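Komero (robot)

Komero is a fixed-base robot manipulator built in a shared workshop for moving food between a refrigerator and a nearby table. The project covers the arm, its mounting, the control software and a set of written test routines. The name is the Finnish word for a cupboard or closet and was first given to the cabinet in which the parts were stored. Komero is not sold as a product or a kit. The design files are kept in the workshop's own archive and are released to other workshops on request.

Contents
1 Background
2 Construction
2.1 Base and mounting
2.2 Arm
2.3 Hand
2.4 Wiring
3 Software
3.1 Nuvlow
3.2 Nutsugah
4 Safety arrangements
5 Test routines
5.1 Shelf-to-basket routine
5.2 Results
6 Known faults
7 Later work
8 See also

Background

The workshop had two earlier arms, both of the desktop type with a parallel two-jaw gripper. Neither could reach into a cupboard at kitchen height, and the jaws tended to mark soft goods. A new machine was proposed with three requirements: it had to reach an open refrigerator shelf and a table from one position, it had to hold round objects without a change of tooling, and every repair had to be possible with the tools already in the room.

Work on the frame began in February. The first version used a wheeled base, which was given up during early trials when the reaction from the arm moved the base during fast moves. All later versions are bolted down.

Construction

Base and mounting

The base is a welded steel box filled with sand and fixed to the floor at four points. A levelling plate sits between the box and the first joint. The plate is set with shims and checked with a machinist's level whenever the base has been moved. Rubber feet were tried and removed, as they let the arm swing slightly at the end of each movement.

Arm

The arm has a series of revolute joints driven by geared brushless motors. The motors nearest the base carry the greatest load and are fitted with holding brakes that engage when power is lost. The joints nearer the hand have no brakes and will sink slowly under their own weight when switched off. Users are told to park the arm in a folded position before shutting down.

Joint position is read from magnetic encoders on the output side of each gearbox. An earlier arrangement read the motor side only, and the play in the gears appeared as an error at the fingertips. Moving the encoders added bulk to each joint but allowed cheaper gearboxes to be kept.

Hand

The hand is a multi-fingered unit bought second-hand and refitted in the workshop. It closes around an object instead of pinching it between flat faces, so the exact direction of approach matters less than it would with jaws. Finger force is limited by motor current. The limit is set low for fruit and is raised for bottles and closed cartons.

The hand is attached through a flange with a single locating pin. Before the pin was added, the hand could be fitted with a small rotation error, and stored positions were no longer valid after each removal.

Wiring

Power and data to the hand run in a cable outside the arm. Running it inside the joints was considered but would have meant dismantling the arm to replace it. Slack at each joint is set by hand with the joint at the far end of its travel. The connectors are of the screw-locking type, after a push-fit connector worked loose under vibration.

The main supply is a bench unit under the table, with separate fuses for the arm and the hand. Signal and motor cables are kept apart where they enter the control box, and the shields are earthed at that end only.

Software

Nuvlow

Nuvlow is the motion program. It holds a list of named positions and moves the arm between them along paths that have been checked for contact with the table, the wall and the refrigerator. It was written for this project. Paths are stored as plain text and can be edited without special software.

Each path has a speed limit, a force limit and a retreat point. If a joint draws more current than expected, the arm stops, waits, and moves back to the retreat point at reduced speed. It does not try the movement again until told to do so.

Nutsugah

Nutsugah is the vision program. It finds objects by colour and outline and passes a grasp point to Nuvlow. It is trained on pictures taken in the workshop, and its results are poor in rooms with coloured lighting. A grasp point is rejected if it lies too near a shelf edge or a side wall, in which case the operator is asked to move the object.

Nutsugah does not judge weight or softness. These values come from a table kept by the operators, in which each type of object has its own finger force.

Safety arrangements

A stop button is fitted at each end of the test area, and a third is carried by the operator. All three cut power to the motors through a relay that does not depend on the control computer. The relay, sold under the name Trustix, must be reset by hand after every stop.

The reach of the arm is marked on the floor with tape. Operators are not permitted inside the line while the motors are live, except during hand-guided teaching, when a separate low-speed mode is used. Loose sleeves and lanyards are not allowed in either mode.

Test routines

Shelf-to-basket routine

The standard routine uses apples, a refrigerator with an open upper compartment, and a plastic basket on a table beside it. The arm takes one apple at a time from the shelf, withdraws until it is clear of the compartment, turns towards the table and lowers the apple into the basket. The fingers open only after the hand is below a set height.

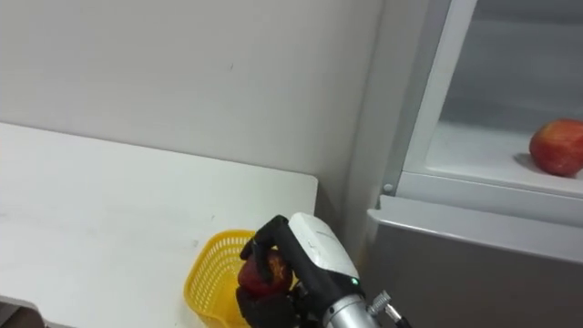

The release height is the most sensitive value in the routine. If it is set too high the fruit drops and may bruise, and if it is set too low the knuckles touch the basket before the fingers have opened. The value is stored for each basket separately and has to be measured again when one is replaced. A basket with flexible sides also needs a wider margin on the approach, as its rim may not keep the same shape from one run to the next.

The order of picking is fixed. Fruit nearest the front of the shelf is taken first so that the hand does not have to pass over it. Where two apples touch, the routine pauses for the operator to separate them.

Results

A full series consists of 40 runs without a change of settings. In the last recorded series before the hand was refitted, 4 runs ended in a stop, all of them during withdrawal from the shelf. The log for the project as a whole lists 3310 grasps, including those made during teaching and repair. The time for a single transfer is set at 47 seconds. Faster settings have been used for short periods but are not part of the standard routine.

Apples are inspected before and after each series, and those with existing bruises are left out. No measurement of pressure at the fingertips is made.

Known faults

The elbow joint has a small amount of play that grows as the gearbox warms up. The effect is reduced by running the arm through an empty cycle before a series begins.

Glossy packaging causes false outlines in Nutsugah, particularly under ceiling lights. Matt tape on the packaging is used as a workaround.

The outer cable stiffens in cold conditions and can pull against the wrist. The workshop is unheated overnight, and the first movements of the morning are made at low speed.

Later work

A wrist force sensor has been fitted on a trial basis. It is intended to detect contact with the basket directly, which would remove the need for a stored release height. The sensor's readings drift with temperature, and the stored value remains in use.

A second set of brakes for the outer joints has been drawn up but not made. The added weight would reduce the load the arm can carry at full reach.

See also

Manipulator (device)
Robot end effector
Machine vision
Hackerspace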